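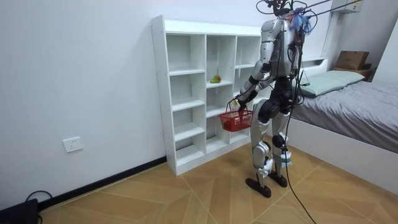

Figure 1. The humanoid at the shelf with the red basket, pear-shaped fruit in a cubby.

So my question for this project was pretty small: does it help a robot to learn "hold the basket" and "get the fruit" as one long task, or as two short ones glued together? My advisor, Mudassar Orakzai, bet on the long one. I bet on the short ones, mostly since they sounded easier to debug (I was tired by September).

I recorded 444 teleoperated demos in the bedroom setup. For the long version I trained a single policy, Minhas, on full episodes. For the split version, Woston, I cut every episode at the moment the hand starts moving toward the fruit and trained a policy on each half. Both got the same demos and the same training budget, and I moved the fruit to a different cubby between trials.

Then came testing - 600 trials, half for each version, and more than a few late Friday nights! Minhas failed 32 times. Woston failed 107 times, which hurt a bit. When I went back through the logs, most of the Woston failures came right after the switch. The second policy would start with the basket arm a little too low or too far out, in a pose it had hardly seen in training, and things drifted from there.

I tried overlapping the two halves so the second policy saw some of the walk up to the shelf too. It looked better in a handful of quick runs, but I ran out of time to test it properly, so I'm leaving it out of the results table. Mudassar won his bet and I owe him lunch.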